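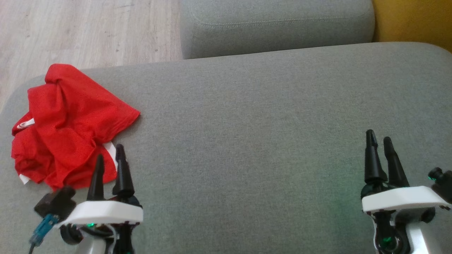

**Upholstery fabric** is the outer textile covering of seats, sofas, headboards and similar padded furniture. It differs from clothing and curtain fabric mainly in weight, seam strength and resistance to rubbing. Most domestic grades are woven, though knitted and non-woven types are also sold.

## Construction

Plain weave is the most common structure for flat-faced covers. Warp and weft cross one over, one under, giving an even surface that looks much the same from any direction. Twill and basket weaves drape more easily around curved edges but tend to snag sooner. Pile fabrics such as velvet and corduroy carry an extra set of yarns standing up from the ground cloth, and have a nap that must run the same way on every panel.

Many covers are given a backing of acrylic or latex. The backing holds the yarns in place at cut edges and reduces seam slippage, at the cost of some breathability.

## Fibres

Polyester accounts for much of the domestic market and is often blended with cotton, viscose or linen. Wool is costly but recovers well from crushing. Olefin (polypropylene) takes colour only when pigment is added before the fibre is spun, so its colour range is narrower – and its fade resistance generally good. Cotton and linen covers may shrink if washed hot.

## Abrasion and pilling

Abrasion resistance is usually reported in rub cycles. Results from different test machines can't be converted into one another, and a high figure doesn't by itself predict service life. Soiling, sunlight and poor cushion fill all shorten the life of a cover.

Pilling is assessed separately. Loose fibres work to the surface and tangle into small balls, sometimes taking in fibres shed by clothing. Pills can be shaved off without harm to the cloth.

## Colour transfer

Dye may pass from clothing or throws onto a pale cover, a fault known as crocking. Dark denim is the usual source. Damp raises the risk considerably. Fresh marks often respond to a mild detergent solution applied with a white cloth, while older ones may be permanent.

## Lornance survey

In August 2018 Nurhan Baysal and Shahla Mazandarani surveyed 674 household sofas in the Lornance district. Woven covers were fitted to 462 of them. The authors recorded front-edge wear more often than wear on the arms, and put this down to repeated flexing over the foam edge. Leather and coated fabrics were treated in a separate chapter.

## Cleaning

Loose covers should be closed at the zip and washed at no more than 40 °C unless the label says otherwise. Fixed covers are vacuumed with a soft brush.

## See also

- Cushion fill
- Piping (sewing)
- Slipcover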